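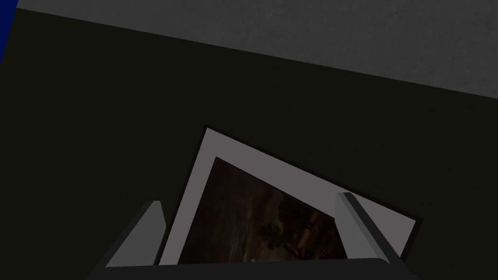 A framed picture held between the gripper's fingers, in the simulator used by the Astthorpe club.

Home
News
Opinion
Schools
Letters
Contact

March 2020
By a parent and club helper, Astthorpe

Our school robotics club has spent most of this year without touching a robot. The pupils work on a simulated arm, on ordinary school computers, and the task they were set in the autumn is to pick up household things and put them somewhere else. Some parents have complained about this. They say their children joined to build machines and have been given a screen. I help at the club one afternoon a week and I think the complaint is wrong, though I can see where it comes from.

The old club was built around kits. Six pupils could work on a kit at once if they were patient, and in practice two of them worked and four watched. The same two did it every week. They were usually the ones who had a similar kit at home. The rest held screws, or drew a logo for the side. At the end of the year we took one machine to the Furkgate contest and everyone wore the same shirt, and I don't believe more than a couple of them could have said how it worked.

The club now has 30 members and each of them has an arm. It is a simulated arm, but it belongs to that pupil for the afternoon and it does what that pupil tells it. If it swings the wrong way, there is one person in the room who can put it right. I have watched quiet children who would never have reached across a table for the screwdriver spend an hour altering a grip by tiny amounts.

The framed picture is the object they talk about most. It has a pale mount and a dark landscape with a tree in it, and you would think it an easy thing to lift. A frame is flat and thin, so the fingers have to come at it the right way round. If they close a little off centre it can turn in the grip. Held at a slant, it is still held, and the pupils argue about whether that should count. The rules for Furkgate say the object must be set down flat inside a marked square. A slanted frame may be a good pick and a poor start to the second half of the job.

I like that argument better than anything we had in the kit years. It is about what the task is, and the pupils have to settle it with reasons. One group wants to let go and try again whenever the frame tilts. Another group says that wastes time and the wrist should be turned to make up for it. Both groups have had to learn some angles to make their case, and they learned them faster than they would have done from a worksheet.

Cost comes into it too. The Drimis arm that the school was quoted for is £2,000, before a table, a guard or any spare parts. For that we would have one arm and a queue. The simulator runs on machines the school already had. When a pupil drives the gripper straight into the table, the program is started again and the lesson goes on. With a real arm we would be writing to the supplier.

There are things wrong with it. Simulated objects behave better than real ones. Nothing is greasy, no cable has come loose, and the light is whatever the program says it is. Pupils can also get into the habit of running the same attempt over and over with small changes and no thought. One boy logged 129 attempts in an afternoon and could not tell me what he had altered between the first and the last. We now ask them to write a line in a notebook before each run, saying what they expect. They dislike this very much.

I would also agree that children should use their hands. The Georgiev workshop in town has offered us bench time in June, and I hope the school accepts. Soldering and filing and cutting are worth learning. I just don't think they have to come first, or that a child who has not done them has not done robotics. Most of the difficulty in moving an object from one place to another is in deciding how to move it, and that part can be taught on the computers we have.

The parents' meeting will be asked whether to go back to kits next year. I shall vote to keep the arms on the screen and put the notebook money up a little, as we are nearly out of notebooks.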